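My aunt left me her shop in Bosesdale, which sounds grand until you see the damp. It sold buttons. I mean, it still sells buttons, I just haven't sold one since November!

The only regular is a man off the Clurach bus who wants 12 brass ones, and I keep telling him we have 11.
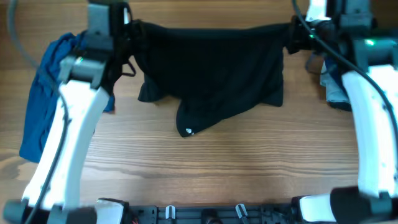

Marnie Oakhurst
August 29, 2018

So last night I went through her drawers (70 of them, all sticky) and found the last brass button in an envelope with his bus stop written on it. She'd been holding it back for years, the old flirt.

I put it in my pocket. He came in at four, asked for his 12, and I said, "Sorry, 11, but do you want some tea?"

He took two sugars.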